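Home | What's on | Get involved | Find us
Search this site Go
Filed under: Vacancies and volunteering

Workshop Steward (part-time) at the Mokgethi, Studovville

We are looking for a friendly, patient and reasonably tidy person to look after our shared workshop for 30 hours a week, and if you have ever spent a happy afternoon putting other people's screwdrivers back where they belong, then please do read on, as we would dearly love to hear from you!

The Mokgethi is a members' workshop. People come to us to mend chairs, build shelves, take radios to bits, sew covers for boats and generally make things they haven't the space to make at home. We have 187 members at the moment, from school leavers to a retired organ builder, and they come at all hours we are open, including Sunday, which tends to be the busiest day of the lot. Seija Ojala has been steward here for a long while and is moving north to be near her grandchildren. We are very sorry to see her go (she has promised to come back for the August open day, and we shall hold her to it).

You would be working in the main hall for most of your day. It's a plain, practical sort of place with a white corrugated ceiling, a wide beam across it, tube lights and an air conditioning unit up between two of them, and you get fond of it surprisingly quickly.
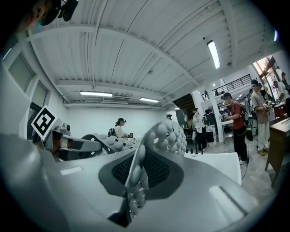
What you would be doing

Opening up, switching on the lights and having a walk round before the first members arrive. Welcoming new people and showing them where things live. Keeping the benches clear enough that the next person can get started, which sometimes means a gentle word with the last one. Sorting the odds and ends drawers when they get past a joke. Writing down what's running low, so that Jarmo Lindqvist can put it on the monthly order. Sweeping, I'm afraid, and a fair bit of it.

You would also keep the bookings diary. It's a paper one and we like it that way, though if you can talk us round to something better we will listen politely and give you tea.

Who we think would suit it

You don't need to be an expert maker. Seija came to us from a school kitchen and learned the rest as she went along. What we do need is someone who notices things, who doesn't mind being interrupted, and who can say "not on that bench, please" in a way that leaves everybody still speaking to each other. Some lifting is involved, and you'd be on your feet a good deal. First aid training is useful, but we will pay for the course if you haven't done it.

Hours and so on

The 30 hours are spread over five days, one of which is Sunday, and we can be flexible about most of the others. There is a paid lunch break, a locker, and free membership for you and one other person in your household. Pay is on the Studovville community scale and Brittany Bouchard will happily go through the figures with you.

How to apply

Please send us a letter, as long or as short as you like, telling us a bit about yourself and why the job appeals. A CV is welcome but we shan't mind if you haven't got one to hand. Address it to Brittany at the Mokgethi, or drop it through the door. If you would like to come and have a look round first, ask for Seija or Jarmo, and one of them will put the kettle on and answer whatever you want to ask.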